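Why Did They Stop at 737? My Semester With the Okport Well Records
Wondimu Beyene
Earth Resources project, final report

How I picked this

I wanted to do offshore wind like half the class, and then Mr. Millet (Didier Millet, my project advisor, who used to log wells for a living) handed me a folder of old paper records from the Okport prospect and told me to see what I could get out of it. So that was my November gone! Okport is a small onshore gas prospect between Marsden and Clurnley. Two wells were drilled there. The first one found a little gas, the second one found water, and then everybody packed up and went home.

My question was pretty simple. Was the second well just in the wrong spot, or was there never enough gas there to bother with?

What I had to work with

The folder had the mud logs for both wells, one gamma ray log (Well 1 only, which was annoying), a hand-drawn structure map, and a bunch of daily drilling reports, some of them with coffee rings. Well 1 reached the top of the Brindidham Sandstone at 737 meters and they stopped drilling not far into it. I read the daily reports over and over looking for the reason and all I got was "TD called by operator," so thanks for that, operator.

I typed the depths into a spreadsheet by hand. It took forever, and I got a whole page wrong the first time by mixing up feet and meters. If you do a project like this, check the units on every single page, because ours switched partway through the folder.

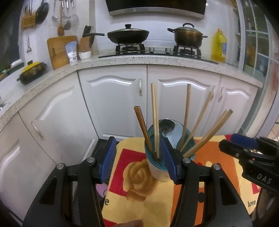

Redrawing the map

The old structure map showed one big dome with both wells sitting on it. When I plotted the sandstone tops myself, Well 2 came in a lot deeper than the map said it should. I tried bending the contours to make it fit (I really did try, I went through a lot of tracing paper) and they looked ridiculous. What works much better is a fault running between the two wells, with the Well 2 side dropped down by more than 100 meters. Mr. Millet thinks the fault is reasonable but he made me draw it as a dashed line, since I don't have any seismic to prove it.

If the fault is there, Well 2 never tested the dome at all. It went down into the low block next door, where you'd expect to find water anyway.

So how much gas?

I did a basic volume estimate: area times thickness times porosity times gas saturation. The closure on my new map covers 400 acres, quite a bit smaller than the old one. Porosity was the shaky part. I had to borrow a value from a textbook for similar sandstones, and moving it up or down a little changed my answer more than anything else did. I gave a low case and a high case, and they're in the spreadsheet with my notes.

My feeling is that Okport is a real trap but a small one, and a pipeline all the way from Marsden would be hard to pay for. I'd still love to see someone shoot one seismic line across it, mostly so I can find out if I was right about the fault.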